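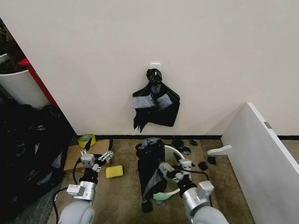 Photo: Tipene Ellery

Adhesive hooks on rental walls, what actually holds?

gondley_flat
Moving into a two bedroom unit in January and the lease says no nails, no screws, nothing that needs patching. Painted plaster throughout, carpet in every room. I'd like hooks for coats, keys, a bag for the rubbish and maybe a mirror. Last place I used the cheap ones from the discount shop and 3 out of the packet were on the floor by morning. Is it the hooks or is it me?

murine
Probably the prep. Wipe the wall with metho, let it dry properly, press the strip for a full minute and then leave it alone overnight before you hang anything. Most people stick it up and load it straight away. Don't use spray cleaner, it leaves a film.

Cavalcanti
Agree on the metho, but the paint matters more than the hook. Flat paint is hopeless. The strip grips the paint fine and then the paint lets go of the wall. I lost a patch the size of my palm in a hallway and the agent took 50 dollars out of the bond for it. Semi-gloss has never given me trouble.

gondley_flat
How do I tell if it's flat? It's white and that's all I know.

Cavalcanti
Put a torch against the wall side on. If there's a bit of shine it's low sheen or better. If it looks like chalk it's flat.

darau_dan
I wouldn't bother with any of this. Ask the landlord for two proper screw hooks in writing. Mine said yes the same afternoon. A filled screw hole is a five minute job and torn paint is a whole wall, since you can never match the colour.

murine
Good for you, but plenty of agents don't even answer the email. I waited 14 weeks on a dripping tap.

Tipene Ellery
Rubbish bag on a hook is fine if you keep it light. I've had a black bag on a small white stick-on one. Knot goes over the hook, bag sits flat to the wall. Paper and wrappers only in mine. I wouldn't put kitchen scraps in it, especially over carpet.

darau_dan
Or buy a bin.

Tipene Ellery
I have a bin. It lives in the kitchen.

gondley_flat
What about the mirror? It's up to 2 kilos, I haven't weighed it.

Cavalcanti
Weigh it. Then look at the rating on the packet and halve it. Even then I'd lean a mirror on the floor — a coat falling down is a nuisance, a mirror falling down is glass in your carpet until you move out.

murine
I'd hang it. Picture strips, the interlocking kind, on all four corners, and only on a wall that doesn't get afternoon sun. Heat softens the adhesive. I've had one up since my last lease renewal with no drama.

Cavalcanti
We'll have to disagree on that one.

murine
Fair enough. One more thing for when you move out. Pull the tab straight down along the wall, slowly, and don't pull it toward you. If the tab snaps, warm it with a hair dryer and work dental floss behind it. Practise on one inside a cupboard first.

gondley_flat
Thanks all. Torch test says low sheen in the hall and flat in both bedrooms, so the coats are going in the hall and the mirror can lean for now. Still going to email the agent about the screws.

darau_dan
Let us know what they say. Keep a copy of the email with your condition report.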